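Home | News | Clubs | Calendar | Contact

ROBOT CLUB, DECEMBER

Quick one, bus leaves at 5. Laundry challenge is on. Teams of two, one jacket or shirt per run, Gristden rules same as last year. Sleeves in first, then fold, no fingers on the fabric. Harder than it sounds!! Haruna team has 9 clean folds logged so far, Rodenar still fighting with hoods. Practise at home is fine, any flat surface, just write your runs in the Resik sheet the same nite. Still need spare batteries and old zip-up jackets, drop them with Mwanaisha Mutiso before break.
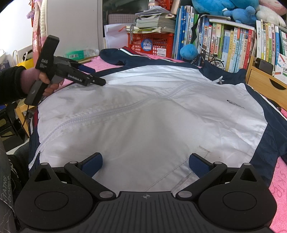 Track jacket practice, both grippers on the job.

Sign-up sheet is on the lab door.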